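Wukora software sync - minutes

Present: control, perception, planning, tooling. Dunmore side dialled in at 10, dropped off before item 5.
Minutes of last meeting: agreed, no changes.

1. Hook stand task

Perception went through head view and gripper view of the same setup. Both on the wiki page under the task name.

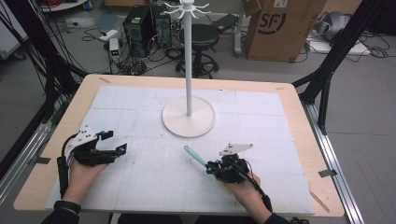
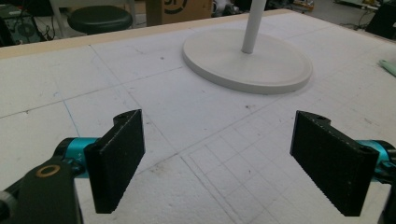

Hook stand task: head view first, then view from a gripper.

- Discussion was mostly on which view the planner should trust for the hang. Head view gets the hooks and the handle of the green item. Gripper view gets the base and part of the pole, no hooks at all.
- Perception want the base disc as the anchor. Round, flat, raised rim, shows up in both. Fit an ellipse, take the pole axis from it, then only look for hooks in the head view.
- Control worried about white base on white board. Contrast is poor, edge is mostly shading. Agreed to try it on rim shadow first before anyone trains anything.
- Pole is thin and white too. Depth drops out on it in Wuvex playback, leaves holes. Planning currently fills these as free space. This is wrong and needs to be unknown. Raised last time aswell.
- Tip hole on the green handle: small. Perception not confident at present resolution. Will crop and rerun on full size images.

Action: perception - ellipse fit on base, both views, results on wiki.
Action: planning - holes in depth marked unknown, not free.

2. Grid lines as a calibration check

Suggestion from tooling: use the faint lines on the board to check camera to table transform at start of each recording. Some support.
Against: lines are faint, and in the gripper view the big panels look hand drawn and irregular so no good for scale. The small square grid is better but goes under the finger.
Compromise - use the small grid as a sanity check only, warn and carry on. Do not block recording. Proper calibration stays with the printed target.

Action: tooling - prototype the check, flag off by default.

3. Timestamps

Still seeing left and right gripper streams drift apart on long recordings. 3 of the June recordings affected, all over the length we said we would support so partly our own fault.
Tooling have moved stamping to the driver, was being done on arrival in the logger. Looks better on the bench. Not merged, wants a second pair of eyes.
Control asked that jaw width gets stamped the same way or the fix is pointless for them. Agreed.
Question on whether to repair the old recordings. Left open. Would need a script to estimate offset from jaw close events, and planning say they'd use it only if it's good to a single frame.

Action: tooling - PR up by end of month, jaw width included.
Action: control - review PR.

4. Two-arm planner

- Planner now refuses handovers where both wrists end up over the same part of the board. Was giving near misses in sim. Margin is a config value, please don't hard code it again.
- Approach to hooks from above only for now. Sideways approach clips neighbouring hooks in sim more often than not.
- Replan time OK on desktop, poor on the small machine. Planning think it's the collision mesh for the stand, 3,000 faces and most of them in the hooks. To be swapped for capsules.
- Dunmore asked if the same planner can be used for their drawer task. Short answer yes, long answer needs the gripper model split out of the main config. Not this month.

Action: planning - capsule model of stand, compare replan times.

5. Zeso logger release

2 blockers left.
(a) crash when a camera is unplugged part way through a recording. Should close the file cleanly and say which camera.
(b) episode labels are lost if the name has a space in it. Fix known, needs a test.
Release notes are out of date, still describe the old folder layout. Config viewer can wait for the one after.
Tooling would like everyone to stop running the logger off their own branches as half the bug reports can't be reproduced. Noted. Grumbling from control.

Action: tooling - (a) and (b), then tag.
Action: all - back to main branch for any recording that goes in the shared set.

6. AOB

- Storage: shared drive filling up again. Raw depth from failed attempts to be deleted once the labels are checked.
- Label for "grasped but not lifted" is being used two different ways. Perception to write one line definiton and pin it in the channel.
- Wiki search is broken, use the index page.

Next meeting July, same time. Agenda items to tooling beforehand please, and links to plots in the agenda, not on the day.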